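2. Tableware contrast and the dining surface

Reading time: 13 min (full paper)

Figure 2. White plate on a white tabletop, the low-contrast pairing treated in this section. 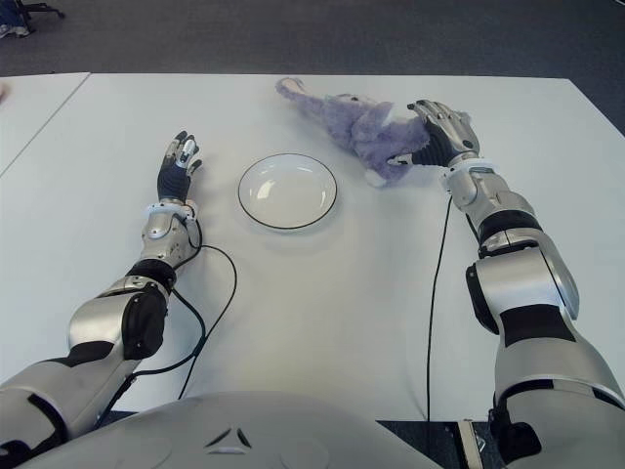 Gadisa Kahsay, commenting on the first draft, objected that contrast between plate and table is the wrong quantity to measure, given that a diner looks for food and only rarely for the plate. On this view the edge of the plate matters at the moment of setting down a glass or a fork, and for the rest of the meal the contrast that counts is between the food and the surface under it. The objection is partly accepted. The two quantities are reported separately below, and the plate-to-table value is no longer used as a stand-in for the other.

Terms. Plate-to-table contrast is the difference in light reflectance value between the rim of the plate and the surface beside it, both taken under the lighting normally used at the meal. Food-to-plate contrast is the difference between the largest single item served and the well of the plate. Mixed dishes were assigned the value of their sauce where the sauce covered most of the well. Where it did not, the meal was left out of the food-to-plate analysis and kept in the other.

Sites. Data were gathered in the dining rooms of 13 residential care homes, all serving a hot midday meal at the table. Enura and Walilik were the largest. Both had replaced their tables within the past several years, and both had chosen a plain pale top for ease of cleaning. The remaining homes used a mix of wood-effect and patterned surfaces, in several cases under a cloth. Homes using trays were not approached. A tray adds a second edge close to that of the plate, and there was no agreed way to treat it.

Measurement. Reflectance was read with a handheld meter placed flat on the tabletop and then on the rim. Curved rims gave unstable readings. The meter needs full contact, and a narrow rim lets in stray light at one side. The reading was repeated after turning the plate a quarter of the way, and the lower value was kept. Readings on cloths were taken with the cloth pulled flat on the table, which slightly overstates the evenness of the surface as residents meet it. Daylight was a further problem at Walilik, where tall windows run the length of one wall. All readings there were taken at noon in August with the blinds in their usual position.

Meals. A total of 2000 served meals entered the analysis. Plates were weighed before service and again on return to the kitchen. Food that left the plate but was not eaten was collected from the table and weighed with the remainder. Food on the floor was not collected. Kitchens were asked to keep to their normal menus, and no plates were changed for the study except in the comparison described next.

Comparison of plates. At Enura, a blue-rimmed plate made by Teshome was used in place of the plain white one in alternate weeks. The well of the Teshome plate is white and close in reflectance to the well of the plate it replaced, so that food-to-plate contrast was left largely unchanged while plate-to-table contrast rose. The Teshome plate is also slightly heavier and has a steeper inner wall. The wall is a possible confound. A diner who pushes food against a steep wall will load a fork more easily whatever the color of the rim, and the present design cannot separate the two effects.

Threshold. The Dilleck scale, used in the earlier work on door frames and handrails, sets 32 points of reflectance as the least difference that can be relied on by people with moderate loss of contrast sensitivity. It was carried over here without adjustment. This is open to question. A handrail is seen at some distance and from a standing position, whereas a plate is seen from close by, looking down, with the near part of the rim often hidden by the diner's own hands. Roswitha Rüegg has argued in correspondence that a smaller difference would be enough at the table, at least for diners who have already located the plate by touch. We know of no measurements that would settle the point.

Results for plate-to-table contrast. Meals served below the threshold were associated with more food recovered from the table surface. The association with total intake was weak and did not hold once the home was entered as a factor. At Enura, the weeks with the rimmed plate showed less food on the table than the weeks without it, and no clear change in intake. Staff at that home reported fewer glasses set down on the edge of a plate. Those reports were not collected in a regular way and are given no weight in the analysis.

Results for food-to-plate contrast. Pale food on a pale well was left uneaten more often than dark food on the same well. Fish in white sauce, mashed potato and rice pudding made up most of the pale group. Taste and texture differ along with color in this comparison, and the result should be read with that in mind. The direction agrees with Kahsay's objection, and it was seen in the smaller homes as well as in the larger ones.

Table surface and glare. A glossy pale top can read as high in reflectance from one seat and much higher from the next, depending on the position of the lamps. The meter, being in contact with the surface, does not register this. Seats facing a window were noted on the seating plan but were too few in most homes to be analyzed apart. Matte tops were more even in this respect, although one kitchen manager complained that they held stains from beetroot.

Cloths. Where a cloth was in use, plate-to-table contrast depended on the laundry cycle as much as on the choice of color. Dark cloths faded unevenly, with the center of the table keeping its color longest. Readings were taken at the place settings only, so the values given for these homes are lower than a reading at the center would suggest. Placemats were treated as part of the table surface when they extended past the rim on all sides, and were otherwise ignored.

Related sections
Lighting levels in shared dining rooms
Handrail color and corridor length
Cup weight and spillage at breakfast

Contact the authors | Copyright notice | Back to top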